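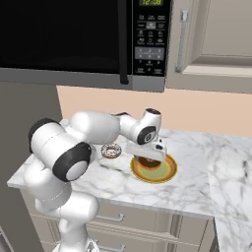

Donut over the plate, white marble counter.

I finished the second draft of my novel in August, and after this I did not open the file for 40 days. My teacher in the evening writing class, Ourania Zacharopoulos, recommended it. She said the eyes must become strangers again. I managed it, but I cheated one time to fix a comma.

The book is called Balero, after the street where the main character repairs radios. Some of you read the first chapter on this blog when the name was still Clorkley. I changed it, as two readers thought Clorkley was a disease.

Last month I had my first public reading, at the Bandara bookshop. I was asked to read for 20 minutes. At home I practiced with the clock in my phone, and always I came out too long, so I cut the whole letter from the sister. I still miss this letter. My accent becomes stronger when I am nervous, and the word "squirrel" appears in my chapter three times. I have now made two of them into birds.

The other reader was Lertchai Yimyam, who writes short stories about ferries. He reads very slowly and looks up at the end of each page – I want to learn this. Afterward we sat on the boxes in the back room and compared our rejections. He has more, but mine are ruder.

A woman asked me why I write in English and not in my mother's language. I gave a poor answer at the shop. A better one, I think, is that in English I have no childhood. The words are all from books and from buses, and I must pick up each one and check it before I use it.
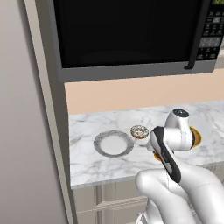

What comes next

The draft has over 200 pages and the middle is still heavy. I want to move the flood to before the wedding, which means that the uncle must be alive for longer, and so he needs something to do. Maybe he can fix the boat.

Brillen, a small magazine I like very much, has accepted the chapter with the radio auction. They asked me for a biography of two sentences. I have written nine versions and in every one I sound like a dentist. If you have a good biography, please send it to me so I can study how it is made.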